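Tratgate Woodwork Forum > Finishes and Coatings > Food contact surfaces
Thread: Mineral oil vs. hardening oil on a thin daily-use board

mortise_lag
Started April 17, 2019
Posts: 159

I want to settle on a finish schedule for a kitchen board that gets used every day and washed every day. It is a single thin board with rounded corners and a handle slot at one end. Species was not given by the seller. It came with what I assume was a light coat of mineral oil from the factory, and that was gone within a month.

Current routine is mineral oil, flooded on, left overnight, wiped off. It looks good for a few days and then the surface goes chalky again, first in the middle where most of the cutting happens and last at the corners.

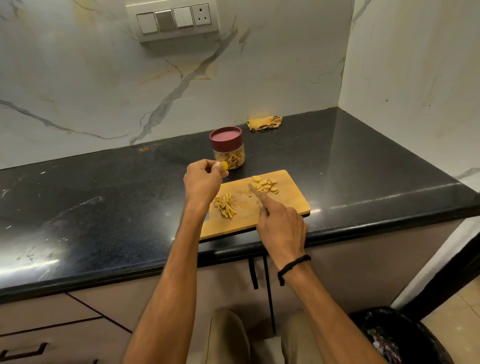
The end grain at the two short sides dries out faster than the faces, as expected, and the inside of the handle slot is worst of all. I suspect the factory never got oil in there. Raised grain is noticeable to the touch after every wash. I sanded it back once with 220 and it came up again, a little less each time.

Options as I see them:

1. Keep going with mineral oil and accept a weekly coat.
2. Mineral oil followed by a wax blend. I have a tin of Zisham board wax.
3. Strip it, then use a polymerizing oil, either raw tung or walnut. Alexiou sells a heat-treated walnut oil that is supposed to cure faster than the grocery store kind.

Budget is not a concern at this size. Time out of service is. It is the only large board in the house.

quarter_sawn_ed
Option 2. Mineral oil never cures, so it migrates into the wood and also washes out of it. Wax slows the second part. Warm the board slightly, oil, wait, wipe, then wax. Hit the slot with a cotton swab. You will get two to three weeks out of it instead of one.

Do not bother with option 3 on a cheap board.

pell_and_pine
Disagree with the last line. Price of the board has nothing to do with it. A cured oil takes up the same pores the water is trying to get into and it stays there. I did five coats of tung, thinned one to one for the first two, and have not touched that board since last spring. It gets used as hard as anyone's.

The drawback is cure time. Raw tung wants 31 days in my shop before I let food near it. Some people use it sooner.

quarter_sawn_ed
"Have not touched since last spring" and "gets used hard" do not go together in my experience. Knife cuts go through the finish on the first day. After that you have bare wood at the bottom of every cut, and with a cured oil you have to sand before the next coat will take evenly. With mineral oil you wipe more on and go to bed.

pell_and_pine
You do not have to sand. Oil bonds fine to oil if the surface is clean and dry. And a penetrating finish extends below a normal knife mark. We are talking about cuts you can barely catch a fingernail in.

mortise_lag
For reference, the typical load is vegetables, herbs and roots with a small knife. No cleaver work and no bread. Cuts are shallow and all in the same direction, because I always set the board with the long side along the counter.
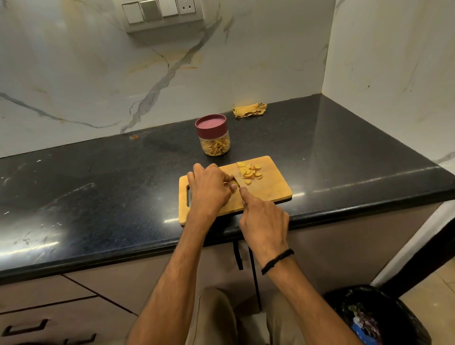 Ginger, cut into thin rounds. Handle slot is at the left end.

Fiber tear-out has not been a problem. The wear is mostly washing. I use a sponge, hot water and dish soap, then stand it on its long edge on the rack.

tallowandrye
Stop using hot water. Lukewarm is enough for vegetables, and it will cut the grain raising in half. Also rotate the board end for end once a week so you don't keep working the same strip.

For the raised grain, do it on purpose. Wet the board with a damp rag, let it dry for a full day, knock it down with 320, repeat until it stays flat. Three rounds usually does it. Then apply the finish. Anything you put over fibers that haven't been raised yet will feel rough after the first wash, and people blame the oil.

CadiK
Seconding the wet and sand cycle. I make boards for a living (Cadi Kemeys, I sell under the Skumton label at markets) and I do it on every one. I stop at 320. There are people on this forum going to 2,000 grit on a cutting board and I don't know what they expect to gain. Past 400 you are burnishing, and a burnished face takes less oil.

On the main question, I have switched everything to walnut. Three thin coats, each wiped dry after 20 minutes, and then a week on a wire rack with air moving on both faces. Both faces matter. If you oil only the top of a thin board it will cup, and then you will be back here asking about flattening.

Nut allergy is a real question for anything I sell, so I label it. For your own kitchen you know who is eating.

quarter_sawn_ed
Fair on the grit. I still think a week out of service is a lot for his only board.

mortise_lag
A week I can do. A month I can't. There is a small plastic board that can cover for a while.

CadiK, do you oil the bottom with the same number of coats? Mine rests flat on polished granite, and I have wondered whether water gets trapped underneath.
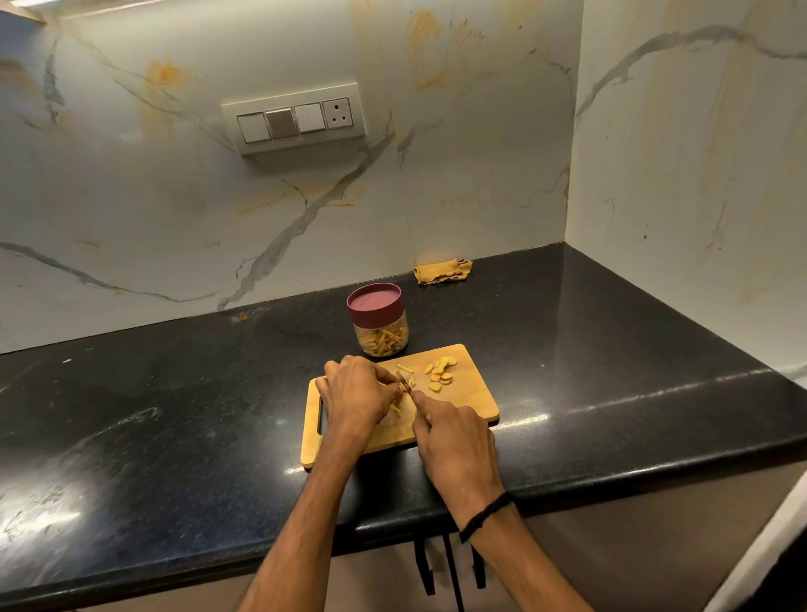 It also hangs over the front lip of the counter a little when I use it, so one strip of the underside gets air and the rest doesn't. I have not measured any cup yet. With a straightedge across the middle I can't get a sheet of paper under it.

CadiK
Same number of coats, yes. Water does get trapped on polished stone. Four small feet would fix that but then you can't flip the board, and on a thin board they make it flex. I would leave the feet off and just dry the counter and the underside when you finish. If the paper test passes you are fine.

pell_and_pine
A damp cloth under the board is common and it is bad for the wood if you leave it there. Silicone shelf liner grips as well and doesn't hold water. Take it out afterward either way.

grainfiller77
Dissenting view: leave it unfinished. I have a board that has had nothing on it for nine years. Scrub with coarse salt, rinse cold, stand it up. It went gray and it is perfectly sound. Every finish thread here is people maintaining a finish.

tallowandrye
Nine years unfinished works on a thick block. Thin stock moves too much. Ask me how many I've glued back together.

mortise_lag
Unfinished would bother me mainly on account of color. Anything left in open pores stays there, and I'm not sure oil prevents it so much as slows it down.

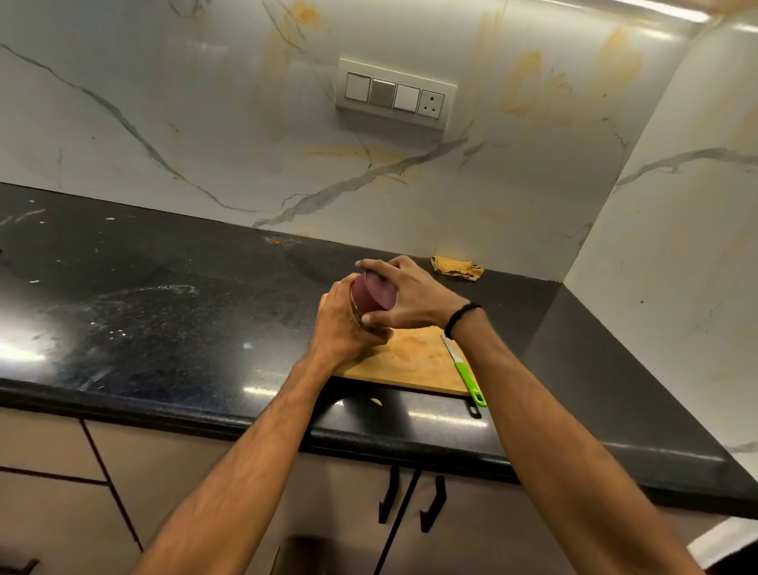
Stain resistance is the one property I can't find decent numbers on. Manufacturers quote cure time and food safety and then say "resists staining" with no test behind it. My board has faint orange-yellow marks on the face even with regular mineral oil. I have not been able to tie them to one ingredient. Lemon and salt lightened them slightly. Sun on a windowsill for two days did a bit more. I'd like to know whether a cured oil keeps pigment near the surface where light sanding can reach it, or whether it makes no difference once the wood is cut.

CadiK
From returns and refreshes I see at the bench: mineral oil boards, the color is in deep and I take off more than I want to. Walnut boards, one pass with 220 and one with 320 usually clears it. No controlled test, and customers don't tell you what they washed it with, so take it for what it is.

quarter_sawn_ed
That would match the theory. An oil that stays liquid is a fair carrier for anything oil-soluble. Turmeric and paprika both are. I'll give you that one.

pell_and_pine
Thank you. Screenshot saved.

One more point before he starts. The existing mineral oil has to come out first or the walnut won't cure properly over it. Wash with dish soap, dry, then wipe with mineral spirits twice, changing the rag. Let it air until there is no smell at all. Some people skip this and end up with a tacky board.

grainfiller77
Or skip all of it.

mortise_lag
Plan, then. Soap wash, mineral spirits twice, air out. Wet and sand at 320 until flat, both faces, edges and slot. Walnut, three coats, wiped at the interval CadiK gave. One week on a rack. I'll use the Alexiou since I can get it locally, and keep the Zisham tin for the spoons.

For the slot I'm going to wrap sandpaper around a dowel. If anyone has a better way to get into the ends of it let me know. The radius is tight and a sanding block won't fit.

tallowandrye
Dowel is fine. Undersize it a little, the paper adds more than you think. Cut the paper in strips and back it with masking tape or it will tear on the edge.

CadiK
And round over the slot edges while you're in there. Sharp edges don't hold oil and they're the first place it goes fuzzy.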